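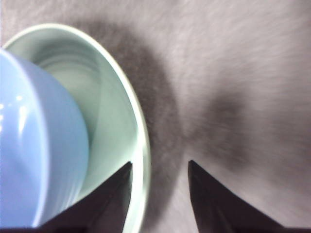
Thandeka Coetzee was in her second year of nursing when her kidneys began to fail, and she did not notice it. "I was tired, but all the students were tired," she says. "My ankles were big in the evening. I thought it was the shoes."

A blood test in February showed creatinine of 386, many times what her doctor expected for a woman of her age. She was sent the same afternoon to the renal ward in Warow, two hours by car from her flat.

Today she works in the same ward, as an educator for people who are starting dialysis. We spoke in the staff kitchen at the end of her early shift. I asked first what patients find the hardest.

"The water," she says at once. "Everybody expects me to say the needles. But when your kidneys make almost no urine, the fluid you drink stays in you until the next session. It goes to the legs, then to the lungs. One of my patients, Mr Gumede, is allowed 600 millilitres in a day. He worked all his life outdoors, in the heat. For him this is a very small amount."

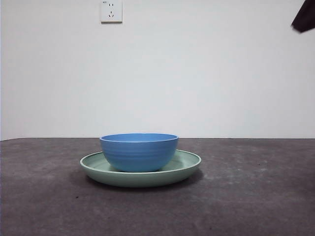 She teaches people to count everything that is liquid at room temperature. Soup counts, and so do ice, jelly, custard and the milk on cereal. Salt she treats as part of the same subject, for a salty meal brings a thirst which very few people can resist.

"I don't scold," she says. "If someone comes in four kilos over the dry weight, they know it already. They are short of breath, they slept sitting in a chair. I ask what they ate the night before, and usually we find it there."

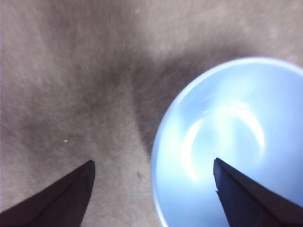
Words by Nomvula Van Wyk
Kidney Health, Seyoum Community Pages

Potassium is the other long conversation. Too much of it can disturb the rhythm of the heart, sometimes with no warning, and it is present in many foods that people call healthy. Potatoes she advises to peel, cut small and boil in plenty of water, and the water goes down the sink. Whether a person must limit fruit depends on the monthly blood result, so she refuses to give out one list for all.

"A daughter printed a list from the internet for her father," she tells me. "After it he was eating white bread and apples. He lost muscle, and on dialysis you need your protein. I would like that they ring the dietitian before they stop any food."

Her colleague Gadisa Dinsa, the ward's dietitian, sees each new patient for 28 minutes, a figure which both of them find a little comical. It comes from the booking system.
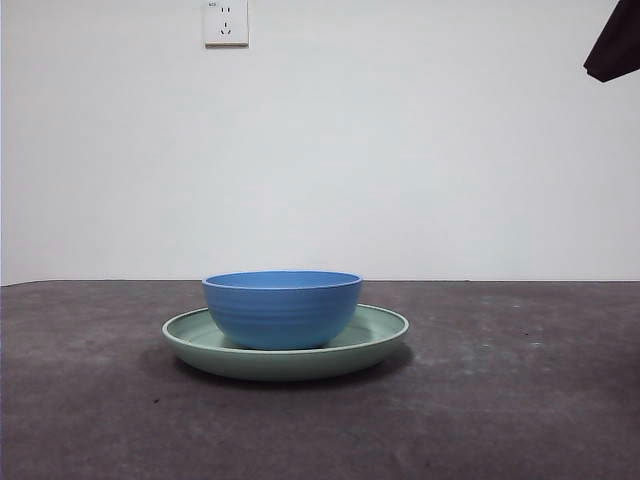 A blue bowl on a pale green plate.

Coetzee herself had a transplant from her cousin Mandla after around two years on the machine. She takes her tablets at eight in the morning and eight at night, and she must now drink a lot, the opposite of before. "The first week I could not do it. I held the glass and I felt guilty."

I asked if she tells patients her own story. Sometimes, she says, if they ask about the scar on her arm, where the fistula was made. More often she lets them speak about their garden or their grandchildren while the nurse prepares the lines.

Her next group session for families is in the ward's meeting room at ten in the morning. She asks that people bring the labels from the foods they buy most.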